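4.3 Unscharfe Einzelbilder vor der Posenschätzung ausfiltern

Das Modul Udus prüft jede Aufnahme des Handgreifers, bevor sie an die Posenschätzung übergeben wird. Voraussetzung ist eine abgeschlossene Kalibrierung nach Abschnitt 4.2.

1. In Zandulico die Ansicht »Aufnahmen« öffnen und den gewünschten Datensatz laden.

2. Unter »Filter« die Option »Bewegungsunschärfe« einschalten.

3. Die Greifermaske laden. Sie deckt Grundplatte, Backen und Gestänge ab. Diese Teile bewegen sich mit der Kamera und bleiben auch bei schnellen Schwenks scharf.

Achtung: Ohne Maske bewertet der Filter den Greifer mit und stuft verwischte Bilder als brauchbar ein.

4. Den Schwellwert auf 117 setzen und »Vorschau« wählen.

5. Markierte Bilder stichprobenartig durchsehen. Entscheidend ist der Bereich jenseits der Backen.
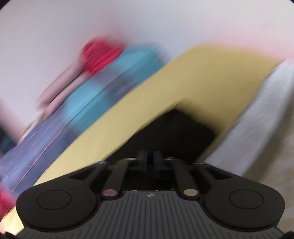 Abb. 4-7: Greifer scharf, Gegenstände dahinter schräg verwischt. Bild verwerfen.

6. Mit »Anwenden« bestätigen. Die verworfenen Bilder bleiben im Datensatz und werden nur gesperrt.

Hinweis: Fehlen mehr als 2 Bilder in Folge, trennt Udus die Trajektorie an dieser Stelle. Die Teilstücke erscheinen einzeln in der Liste.

Weiter mit Abschnitt 4.4, Trajektorien exportieren.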